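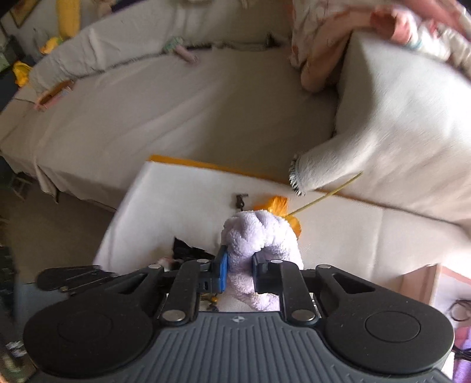 How do you sort a mixed box of small stuff without it turning into a mess again by Wednesday?

Hi all, long-time reader and first-time poster, so please bear with me if I ramble a bit. I have a white table by the window that was supposed to be my craft table, and over the winter it became the place where every little thing in the apartment goes to live. Hair things, charging cables, key rings, wrapped snacks, bits of ribbon, you name it. Last weekend I finally got a box and started putting things in, and now I have a box full of mess where I used to have a table full of mess (progress, I suppose!).

My main trouble is the soft things. I have a lot of plush and fabric pieces, fluffy loops and ruffly bits in bright colors, and they take up so much room and pick up every speck of lint. Do I keep them in with the rest? Do I need a separate box? And what do you do about cables, which seem to tie themselves to everything else overnight? I don't want to spend a fortune, and I only have one shelf to put it all on.

Thank you in advance, you were all so kind to the lady with the button jars.

Posted by Gesley

We use cookies to remember your settings and to see which pages people visit. By staying on this site you agree to our use of cookies. Accept / Manage choices

Drimetti

Oh, I have been exactly where you are, and I promise it gets better! I tidied my own table in May and it has stayed mostly clear, apart from one corner that we won't talk about. What worked for me was going by feel before anything else. I know most people tell you to sort by use, but with small odds and ends you end up with 31 little piles and then you lose heart and go make coffee.

So I'd do it this way, and take your time over it:

1. Take the plush and fluffy things out first. They go in their own bag or box, with a lid if you can manage it, and nothing with a hook, clasp or sticky edge goes in with them. Give each one a good shake over the trash can before it goes in. If they're ruffled, lay them on top so the ruffles don't get squashed flat.

2. Next, pull out anything with a cord. Bundle each cable by itself, and please don't wind it too tight, just a loose loop with a tie around the middle. A pale pink box like the one here is fine for cables and little packets together while you're still deciding, as long as the thin cords get tied up too. It's always the thin ones that wander.
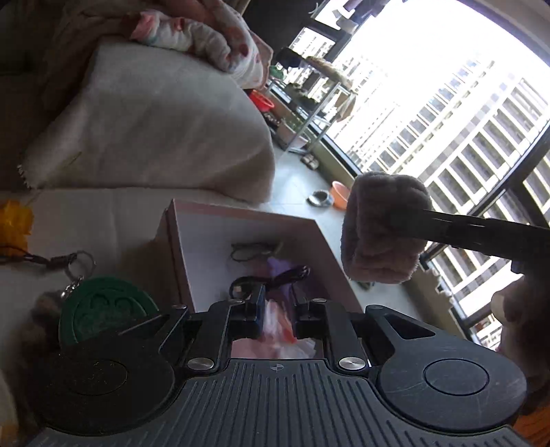
3. Leave keys and key rings until last, and don't put them in a box at all. Mine hang on a hook by the door. The ones with a cord or a pendant on them get tangled up with cables faster than anything else I own, and I once spent most of an evening picking a chain out of a phone charger.

4. Eat the snacks, or put them in the kitchen! Anything in a shiny wrapper goes straight to the cupboard at my house, even if it means getting up.

When you're done, put the box on the shelf and wipe the whole table down, and try to leave it bare for one night. I find I'm much less likely to drop things on it once I've seen it clean.

Lindgren

just get a drawer divider. I paid 5 dollars for mine at a yard sale and it fits everything

Clarkell

I agree with nearly all of what Drimetti wrote, and I'd only add a word about the soft things, as I've made a good many plush bits and pieces over the years (some 500 by now, and my family would tell you that's plenty). Please don't seal them in plastic if there's any chance they're damp. A cotton bag or an old pillowcase lets the air through and costs nothing. Keep them out of strong sun, too, if your table is right by the window, as purples and pinks can fade over a summer. For lint I use a strip of wide tape wrapped around my hand, sticky side out, and pat, never rub.

As for the divider, it's a good idea if you have a drawer, but I think the poster only has the one shelf. A couple of small open boxes inside the big one would do much the same job. Mine used to hold tea.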